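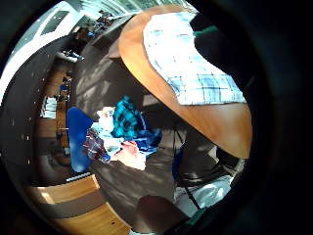
4.2 Garment pickup with the Ruleck hand tool

The Ruleck tool was built in the shared workshop at Wonbridge from printed parts, hobby servos and a single wide-angle camera fixed behind the jaws. The lens was chosen so that the jaws, the work and a good part of the room would stay in view while the tool was close to the cloth. That choice has a cost for garments. With a pile of clothing on a dark gray carpet, the teal, black and blue plaid shirt on top is bunched into a mound, and the checks give the only strong cue to where one layer folds over the next. A second plaid cloth, light blue and white, lies flat on the table beside the pile, where the same kind of pattern bends with the lens instead of with the fabric. The pickup model has to tell these two cases apart.

Shares 3 | Comments 0

We handled this in calibration. Each camera was calibrated against a printed board before it was mounted and again after the housing was closed. The first housing, cut by Baláž in August, let the lens barrel turn slightly when the rear screws were tightened, and the second calibration did not agree with the first. A split collar with one clamp screw fixed the problem. The drawings for both versions are kept, as the early housing is still usable on the bench stand.

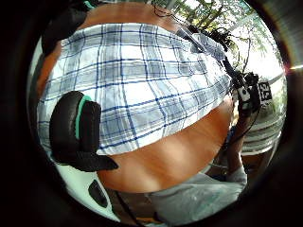

The cable run was the next part to be changed. In the first build the servo and camera leads left the housing at the same point and were held by one tie, and bending the wrist pulled on the camera plug. The leads now leave on opposite sides. The servo lead is clamped at the wrist plate, and the camera lead has a free loop before its own clamp. No frames were lost to a loose plug after this change.

A total of 613 pickups were recorded with the revised tool. Of these, 304 used patterned garments and the rest used plain ones. A pickup was counted as complete when a single garment was raised clear of the pile and held. Pickups in which two garments came up together were kept in the set under a separate label.

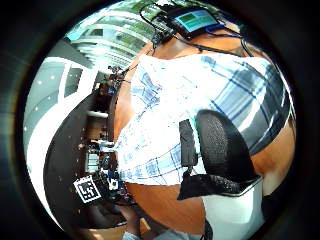 Figure 5. Close view from the hand tool with a plaid shirt filling much of the field. A square printed marker lies on the dark table at lower left.

The markers give a common reference for the tool path. Tracking was lost most often when a marker sat near the rim of the lens, where its blocks are squeezed together and the corner finder fails. Dunbar wrote a filter that discards any marker whose shortest side falls below a set length. It removes some good readings too, and we accepted this, as the path can be filled in from the frames on either side.

search this site: gripper housing collar split

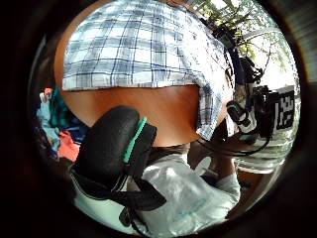

Jaw wear was checked by closing the tool on a strip of cotton and pulling with a spring scale. The printed pads held well at first and slipped after roughly 1,000 closings. Cast rubber pads supplied by Hsu lasted longer but left marks on light cloth. The results in Section 5 were obtained with printed pads, replaced at the start of each run.

Monday, April 7, 2025
Oldřich Baláž, Gavin Dunbar, Kwok-wai Fung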